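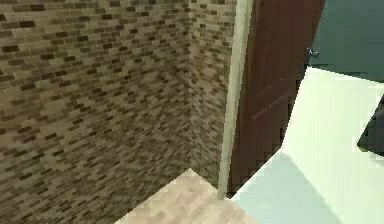 Small-brick mosaic in mixed creams and browns, running into an inside corner

Indmont Mosaic Wall Sheets, Sumampouw Blend

We have been selling wall mosaic out of our Nondport shop for a good long while now, and the Sumampouw blend is still the one people carry over to the window to see in daylight. It is a busy, friendly sort of pattern, with little brick shapes in creams, tans and deep browns all jumbled together, and it gets along with most of the furniture folks already own (old oak, painted pine, your grandmother's armchair, you name it).

Each sheet comes on a mesh backing, so you are hanging a whole patch at a time and your evenings stay your own. Sheets interlock along the short sides. Please do open every carton before you start and mix the sheets up on the floor, as the browns vary a little from batch to batch and a good shuffle makes for a much nicer wall!

What you can order

Full carton, 40 sheets, item 659
Half carton, 20 sheets, item 126
Matching corner strips, sold singly
Sample card, free by mail
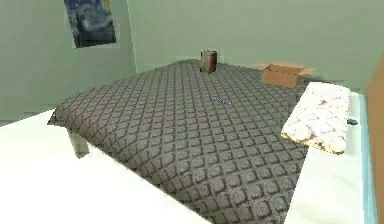
Putting it up

Start at an inside corner if you have one, and work outward. Check that first row with a level, then check it again after your coffee. Any thin-set made for mosaic will do nicely. We like a sand-colored grout with this blend, though a customer over in Irngate used a dark brown and we have to admit it looked wonderful. Wipe the haze off while it is fresh, using a barely damp sponge, and let the wall sit overnight before you lean anything on it.

Going with wood floors

Tan and honey floors are the easy match. If yours is very dark or very red, send for the sample card first and live with it for a few days. Cartons are heavy, so orders over 600 pounds go out on a pallet and the driver will call ahead to set a time.

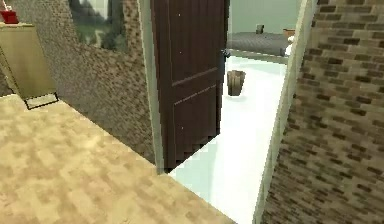

Tan wood floor against a speckled brown wall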